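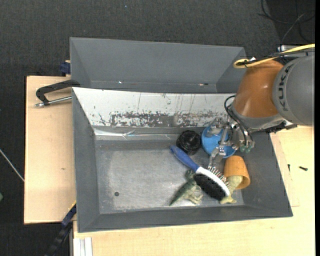
Trois semaines qu'on a le kit de dévracage Ollum à l'atelier, et je commence à avoir un avis. Le principe : on garde son propre bras, Ollum fournit la main à plusieurs doigts, le logiciel de prise et une boîte de calcul. Chez nous c'est un KUKA, donc déjà dans leur liste de compatibilité. Les bacs gris étaient là avant, les objets aussi : une brosse à cheveux double face, un gobelet orangé, un dinosaure ou reptile vert, un truc rond bleu. Je voulais du mélangé, du pénible, des formes qui se chevauchent.

Pour situer : je travaille chez Rornance, on fait de la préparation de commandes pour des petits vendeurs en ligne. Articles jamais identiques, emballage rarement rigide. Les ventouses, on a donné. Sur une brosse ou une peluche ça ne tient pas.

Le kit est vendu par Ortuño, qui distribue Ollum en France et en Espagne. Prêt de démonstration jusqu'en mars, ensuite on achète ou on rend. Je ne suis payé ni par l'un ni par l'autre.

Montage mécanique : une demi-journée. La bride d'adaptation est bien usinée, les vis sont les bonnes, la notice est en français correct. Prévoyez vos propres colliers pour les câbles, ceux du carton sont trop courts.

Logiciel : deux jours. Le premier jour est parti entièrement dans une histoire de version du contrôleur. Le support d'Ortuño a répondu dans l'heure, mais avec la procédure de l'ancienne main. Il a fallu insister un peu.

Calibrage : on suit l'assistant, il demande 13 poses, on valide. Il faut le refaire dès que le bac bouge. On a fini par brider les bacs sur les plateaux en bois. Ça devrait être écrit en gras à la page 1, c'est en note à la page 46.

Passons aux résultats. 2293 tentatives de prise depuis l'installation, toutes journalisées par le logiciel, export en CSV sans rien payer en plus. Je compte comme réussie une prise où l'objet arrive dans le second bac. Tombé en route = raté.

Taux global : 77 %. La fiche commerciale annonce mieux, sur des objets choisis par le fabricant et posés séparément. Les miens se touchent, donc la comparaison a ses limites.

Ce qui passe bien : tout ce qui est arrondi et un peu épais. Les gobelets, les balles, les jouets en plastique quand ils sont couchés sur le dos ou sur le flanc. La main se referme, le couple se règle par objet ou par famille, pas de casse pour l'instant.

Ce qui passe mal : le plat contre le fond, et le long posé en travers d'autre chose. Pour les brosses, le logiciel vise souvent la tête au lieu du manche. On peut interdire une zone dans l'éditeur, mais il faut le faire référence par référence. Avec notre catalogue, c'est non.

Les coins du bac aussi. Un doigt vient toucher la paroi, la sécurité d'effort se déclenche, le bras remonte et recommence. Au troisième essai il passe à un autre objet. Comportement sain, mais ça mange du temps.

La cadence, on me l'a déjà demandé : c'est lent. Une personne va plus vite, et de loin. L'intérêt chez nous serait de le laisser tourner le soir sur les retours à trier, où personne n'attend derrière.

Bruit : faible. Consommation : pas mesurée. Entretien : un coup de chiffon sur les doigts et resserrage des petites vis chaque semaine, c'est dans le plan de maintenance. J'en ai trouvé une desserrée la deuxième semaine.

Pour comparer, on avait eu la pince Traninwood en essai l'an dernier. Deux doigts, beaucoup plus simple, nettement moins chère. Meilleure sur les boîtes, nulle sur les objets mous. Si vous ne faites que du carton, prenez celle-là et n'allez pas plus loin.

Le prix d'Ollum : sur devis, évidemment. Le nôtre sépare la main, la boîte de calcul et une licence annuelle. Sans la licence, la main fonctionne encore en ouverture/fermeture programmée, mais plus de choix de prise automatique. Faites-vous confirmer ce point par écrit.

Garantie d'un an sur la main, câbles exclus. Vu comme les câbles travaillent à chaque rotation du poignet, j'ai demandé le prix d'un faisceau de rechange. Pas encore de réponse.

Au stade actuel : bon matériel, logiciel correct, documentation à reprendre. Je n'achèterais pas pour de la commande client. Pour les retours, j'hésite encore.

Prochain essai : les sachets souples et les vêtements pliés, avec la mise à jour qu'Ortuño vient de m'envoyer. Je mettrai les chiffres à la suite de ce fil.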